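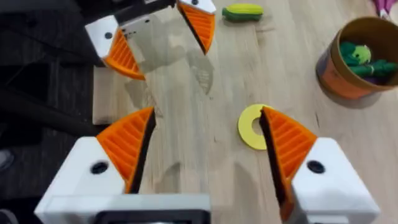
Yellow ring on the table

Who pays for what when the families don't agree
Wedding Customs board > Families and money

marlowridge
Posted 28 November 2023

My fiancee and I are getting married in August. Her parents come from a background where the groom's side pays for nearly everything except the bride's clothes. Mine are the opposite. In my family the bride's parents pay for the reception and the groom's parents pay for the rehearsal dinner, and that's been the rule for as long as anyone remembers.

So both sets of parents are sitting there waiting for the other one to book the hall.

We looked at two places. Skundine House holds 200 and the Mernico Room holds 298. Her mother's list alone is at 96. My mother hasn't written hers down but she talks like it's going to be long.

I'd like to hear from people who married across two sets of customs. Did you pick one, split it, or pay for it yourselves?

tollgate_k
We paid for it ourselves. My husband's family expected us to follow theirs, mine expected us to follow ours, and when we said it was our money the arguing about who pays stopped. The arguing about the guest list did not stop, but at least we had the last word on it.

It meant a smaller wedding than either side wanted. Lunch, no band, and my cousin did the cake.

pinehurst44
I don't agree with paying for it yourselves if the parents want to pay. In a lot of families that is the one big thing parents save for. My in-laws had been putting money away since my wife was in grade school. If we had turned it down they would have taken it as us saying we didn't need them.

Take the money, but get it clear beforehand what comes with it.

marlowridge
That's my worry with hers. Her father has said more than once that he'll help "if it's done right." I don't know what he thinks right is.

odalys_b
Ask him. Sit down with him, without the mothers, and ask what parts matter to him. With my father it was two things, the blessing before the meal and the order people walk in. He didn't care about the hall, the food, the flowers or the date. We had spent months fighting about things he had no opinion on.

quarterpast
Something nobody has brought up yet: is there a cash gift from one family to the other? In some families where the groom's side pays, there's also a payment or household goods going along with it, and people don't always say so up front. A friend of mine found out three weeks before. It was only 1,000 dollars but his parents felt they'd been tricked, and it sat badly for years.

pinehurst44
A gift is not the same as a bride price and I think people mix those up. In my wife's family the envelope goes to the couple. It's passed through the father's hands because he's the one who stands up and thanks everybody.

quarterpast
I didn't say bride price. I said a payment one side knew about and the other didn't. Whatever you call it, it should be talked about early.

pinehurst44
Fine, I agree with that part.

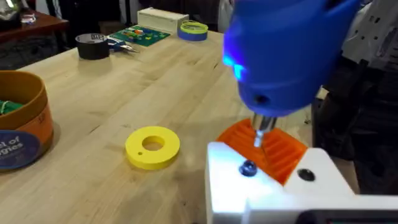
marlowridge
I asked her tonight. There is a gift, but it goes the other way from what I expected. Her parents give us furniture for the bedroom and my parents are supposed to give her jewelry. It doesn't have to be expensive. My mother has a bracelet from her own mother she was going to give her anyway, so that one may be easy.

The hall is still the problem. Her mother likes the Mernico Room because nobody gets left out. My father thinks if there's space for 298 people then 298 people will be invited, and he's probably right.

tollgate_k
He's right. We started with a room that was too big and the list grew to fit it. Book Skundine and give each side half.

odalys_b
Half and half sounds fair but it isn't always. If one side has five aunts and uncles and the other has fourteen, then half means one family is leaving out first cousins while the other is inviting people from work. We did it by closeness instead. Everyone got siblings, aunts and uncles, and first cousins. After that whatever seats were left got split.

fenwick_lane
I run the desk at a small rental place and I see this all the time. Two things to check before you sign. See if the hall lets you bring your own caterer, because if her family expects certain dishes a house kitchen may not do them. And look at whose name is on the contract. If her father signs, he can change things and you can't.

We had a couple use Mac Carthaigh for the tables and Skutico for the linens, both billed to different parents, and neither parent would pay for the delivery since each thought it was on the other's bill. Put the small charges on paper too.

marlowridge
Didn't think about the contract. I'll put both our names on it.

quarterpast
If both sides are giving money, open an account just for the wedding and have it all go in there. Then it's nobody's hall.

pinehurst44
I would not do that. Parents like to say "we gave them the dinner." If it all goes into one pot they don't have anything to point to. Let each family own a part of the day. Hers can have the ceremony and the clothes and yours the meal, or the other way around.

tollgate_k
That's how you get two weddings in one day, though.

pinehurst44
We had that and it was a good day.

marlowridge
We're having both sets of parents over on Sunday. I'm going to ask each of them what they most want to be in charge of and see if any of it overlaps. I'll post again after.

odalys_b
Feed them first.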